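Zistilby open afternoon: notes from the kitchen

Written up fast, sorry, the newsletter goes out tonight and I only got home an hour ago. Tidier version maybe never.

So, Zistilby. The small robot workshop behind the old print shop, the one with the green door that sticks. Doors at 2, supposed to be over by 4, people still standing around talking at half past five. I had the club sign-in sheet in my bag the whole time and forgot to pass it around. If you came, drop me a line so I can put you down.

Good turnout from our side. A lot of first-timers. Two families with kids, a few of the Thursday solder crowd (they still call themselves that even though the night moved), and a retired baker who asked better questions than the rest of us put together.

Brayan Urrego ran the whole thing. Short talk first, no slides, which I liked. They call the kitchen rig Cuervo. Two arms, each with a two-fingered gripper, set up in front of an ordinary kitchen table in an ordinary kitchen. Not a lab bench. That was pretty much the talk: a lab bench is clean and lit and everything is where you left it, and a home is none of those. They want the arms to get practice on the mess.

And there was stuff on that table. Carrots, bread, a squeeze bottle, a drinking glass, a big white mixer-type appliance at one end with a dial on the front. Steel bowl near the front edge, and the steel bowl was the job for the afternoon. Pick it up, set it down somewhere else, don't touch the glass. Sounds like nothing. Try describing to someone who has never had hands where to put their fingers on a shallow round bowl.

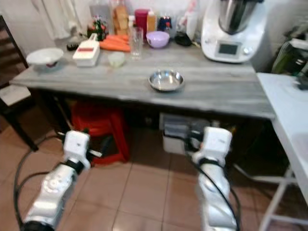
Does the robot decide for itself what to do?

Mostly it copies. A person drives the arms through the job many times over, the computer records what the cameras saw and how the joints moved, and later the arms try the same job using what was learned from those recordings. It picks the motions itself at that point, but it was told what the job is and it only knows jobs close to the ones it was shown.

OK so back to how the afternoon went. The recording side has its own name, Rilik. That's the software, written in-house, and it's what starts and stops each run and files it. A run is one go at the job from start to finish. They keep the bad ones too, tagged as bad. Brayan said they had 1,044 runs of kitchen work on file as of that morning, and 407 of those were bowl jobs of one kind or another. I wrote those down twice to be sure so if they're wrong it's my handwriting.

We watched 13 runs altogether. I kept a tally on my hand because somebody asked me to. Nine good, three where the bowl ended up somewhere but not the right somewhere, and one where the gripper shut on air next to the rim and the arm lifted up very confidently with nothing in it. Big laugh for that one. Brayan looked pleased if anything, said a miss like that is worth having on file becuase you want the thing to notice it's holding nothing.

Why shiny is hard. This got a long discussion and I'll give the short form. A steel bowl is a mirror with a bend in it. Move the light, or move your own shoulder, and the bowl looks different to a camera. The bright spots slide around. A person ignores that without trying. For the software it's one of the tougher things on a kitchen table, and a clear glass is tougher again since you mostly see whatever is behind it. Our baker friend wanted to know if they'd tried flouring the bowl. They haven't. They might now.

The rim is the other half of it. A shallow bowl gives you one easy place to grab, the edge, and if you pinch the edge at a bad angle the whole thing tips and swings. Go too low and the fingers hit the tabletop. Brayan had us try it with two pencils each on a cereal bowl from the cupboard. Worth doing at home. I dropped mine. So did nearly everybody, the only one who got it first time was about eight years old.

Then driving. You could put your name down for a go at the controls and most people did. The controller set is the thing they call Ranadus, a pair of small handles on jointed arms that match the big ones, so when you bend the little elbow the big elbow bends. No joystick. Takes perhaps a minute to get the hang of where you are and then much longer to get any good. My notes on my own turn say "shoulder too high, slow down, SLOW DOWN". The last part was Brayan talking.

Things I picked up while driving, in no order:

You look at the wrong arm. Everyone does.

The delay is tiny but you feel it, and after a bit you start moving early to make up for it and that's when you bump things.

There's no feel coming back through the handles on this set. You close the gripper and go by eye. They want to add some kind of feedback next year, money permitting.

Your arms get tired. Mine are tired now.

Big red stop button on the desk by the operator, and one person's whole job was to stand next to it. Used once during the afternoon, for a kid who ducked under the rope. Everything stopped right away, no drama, five minutes to get going again. The rope got moved back after that. 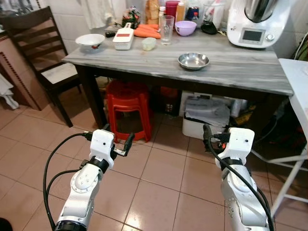

After the driving we had the Q and A, which ran long. I'll just give the bits people asked me to write down.

Cost. They wouldn't give a figure for the whole setup. Fair enough. What Brayan did say is that the arms are the part you save up for, and the cables and mounts and brackets are the part that quietly eats the rest. Anyone who has built anything here knows that one.

Cables. Asked about by pretty much every person who has ever had one snag. They leave a loop at the gripper end so the wrist can turn without pulling, and tie the rest back along the arm. They've re-done it more than once. Too tight and it yanks out the connector, too loose and it catches on the table leg. No perfect answer, he said, check it before each session.

Noise. Quieter than I expected. A sort of whine when both elbows go at once. The fan on the computer was louder.

Food. Do they use real food? Yes and it gets old. They swap it out, and for the messy jobs they go easy. Pouring is on the list for later and they're not in a rush about it.

Can it cook. Every group asks. Short answer was not close. It can move things about on the table, some days well. Chopping is a long way off and they don't plan to hand it a knife any time soon.

Why not use a simpler table with less on it? I liked the answer here. They started that way. One bowl, bare table, and it got good at one bowl on a bare table. Then they put a loaf of bread down and it fell apart. So now the clutter stays, and gets shuffled between sessions, and the numbers went down for a while before they came back up.

Jobs. Somebody asked the question about taking people's jobs, and it got a proper reply, not a brush-off. Brayan's view is that the use they care about is people who can't easily lift or reach in their own kitchen. His aunt is one. He didn't pretend to know how the rest of it shakes out. There was some back and forth, polite, and I think the baker and one of the solder folks carried it on out in the parking lot.

Bits and pieces

Coffee was good. Cookies went early. If we host them back we need more chairs then we had last time, three people sat on the stairs.

Parking is tight on that street. Use the lot at the end, not the spaces by the green door, those are for the upstairs office and they do come down and tell you.

Lost and found: one gray knit hat, kids' size. It's on the hook at our place.

They're doing another open afternoon in September, same setup, and are hoping to have the glass as the job by then in place of the bowl. Sign-up goes through us again. Space is limited by the rope more than the room so please only put your name down if you mean to come, we had a waiting list this time and then empty spots.

Also Brayan is up for coming to our build night with the Ranadus handles only, no big arms, hooked up to a simulated pair on a laptop. Good for anyone who missed a turn. Date to be fixed, he's checking when he can borrow the van. I said we'd provide a sturdy table and two clamps. Who has clamps? Mine are holding up a shelf.

Photos from members still coming in, send yours to the usual address. Full size please, not the squashed ones from the group chat.

OK that's it, have to get this in. Clamps, please, by the next meeting.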